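비우는 집의 값

미니멀 인테리어는 정말 생활을 가볍게 하는가, 아니면 다른 물건을 팔고 있는가

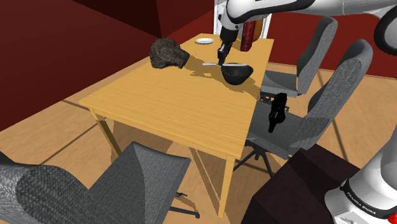 버리라고 말하는 사람들이 파는 것

몇 해 전부터 집 꾸미기 책은 대체로 같은 문장으로 시작한다. 물건을 줄이면 마음이 가벼워진다는 것이다. 반박하기 어려운 말이다. 서랍 하나를 비우고 나서 기분이 나빠졌다는 사람을 나도 만난 적이 없다. 다만 그 책을 덮고 나면 왜 다들 가구점에 가는지가 늘 궁금했다.

올가을 스타키스가 내놓은 카탈로그를 예로 들어 보자. 첫 장에는 '덜어냄'이라는 단어가 크게 적혀 있다. 본문에 실린 상품은 974점이다. 덜어내는 데 필요한 물건이 그만큼이나 된다는 뜻인지, 아니면 그 가운데서 알아서 덜어내라는 뜻인지 설명은 없다. 수납함만 세 종류의 깊이와 다섯 가지 색으로 나오고, 수납함을 넣어 두는 수납장이 따로 있다.

바에르트는 한술 더 뜬다. 이 회사의 식탁 위에는 그릇 하나, 숟가락 하나면 충분하다고 한다. 광고 문구로는 근사하다. 그런데 그 집에서는 김치를 어디에 놓고 먹는가. 국과 밥과 반찬 두어 가지만 올려도 식탁은 금방 찬다. 손님이라도 오면 접시는 겹쳐지고 휴대전화는 의자 위로 쫓겨난다. 우리가 밥을 먹는 방식과 저 회사가 권하는 식탁은 애초에 서로를 고려한 적이 없다.

돌멩이의 시세

요즘 이 업계에서 가장 수상한 품목은 돌이다. 강가에 가면 널려 있는 것을 '오브제'라고 부르는 순간 가격표가 붙는다. 마르톤 매장에서는 주먹만 한 돌에 점원의 설명이 5분쯤은 거뜬히 따라붙을 기세였다. 시간의 흔적, 자연의 무게, 손이 닿지 않은 형태. 나는 돌이 무겁다는 데에는 동의한다. 나머지는 잘 모르겠다.

물론 취향은 값을 따질 일이 아니라고 할 수 있다. 마음에 드는 돌을 집에 두고 보는 것은 오래된 취미이고, 수석을 모으던 어른들도 그 앞에서 차를 마시며 긴 이야기를 했다. 하지만 그분들은 돌을 들여놓으면서 살림을 줄이는 중이라고 주장하지는 않았다. 돌이 좋아서 모은다고 했고, 그래서 거실이 좁아졌다고 순순히 인정했다.

여백은 누가 청소하나

빈 공간이 관리하기 쉽다는 말도 반만 믿는 편이 좋다. 밝은색 나무 상판은 넓게 비어 있을수록 손자국과 컵 자국이 잘 보인다. 물건이 많은 집에서는 먼지가 물건 뒤에 숨는다. 비운 집에서는 먼지가 주인공이 된다. 체스트데일의 안내 책자는 상판을 매일 마른 천으로 닦으라고 하면서, 같은 쪽에서 '가사에서 벗어난 아침'을 약속한다.

줄인 물건이 어디로 갔는지도 잘 이야기되지 않는다. 대부분은 베란다나 부모님 댁으로 간다. 나 역시 예전에 큰마음을 먹고 상자 21개를 내보냈는데, 그중 15개는 본가의 작은방에 그대로 있다. 어머니는 명절마다 언제 가져갈 거냐고 물으신다. 내 거실의 여백은 어머니의 작은방을 빌려 만든 것이다.

작은 집에 사는 사람에게는 이야기가 더 복잡하다. 방 하나에서 자고 먹고 일하면 물건이 눈에 띄는 것은 성격 탓이 아니라 면적 탓이다. 화보에 나오는 집은 창고가 넉넉하거나, 필요한 것이 생기면 그때 새로 살 형편이 된다. 청소기와 전기장판과 제사상을 한 벽장에 넣고 사는 집에 대고 정리 습관을 나무라는 것은 번지수가 틀렸다.

그래도 남는 쓸모

여기까지 쓰고 나니 전부 부질없다는 말처럼 들릴까 걱정된다. 그렇지는 않다. 같은 가위가 네 개나 나온 서랍은 분명 손볼 필요가 있었고, 찬장을 정리한 뒤로 냄비 뚜껑 찾는 시간은 줄었다. 그런 일에는 새로 산 물건이 하나도 들지 않았다. 종이 상자 하나와 오후 반나절이면 됐다.

의심스러운 것은 그다음 단계다. 비운 자리에 어울리는 그릇을 사고, 그 그릇에 어울리는 식탁을 사고, 멀쩡하던 의자가 갑자기 거슬리기 시작하는 단계 말이다. 스타키스의 11월 할인 안내문은 벌써 우편함에 와 있다. 두꺼운 종이에 여백이 아주 많은 안내문이다. 일단 냄비 받침으로 쓰고 있다.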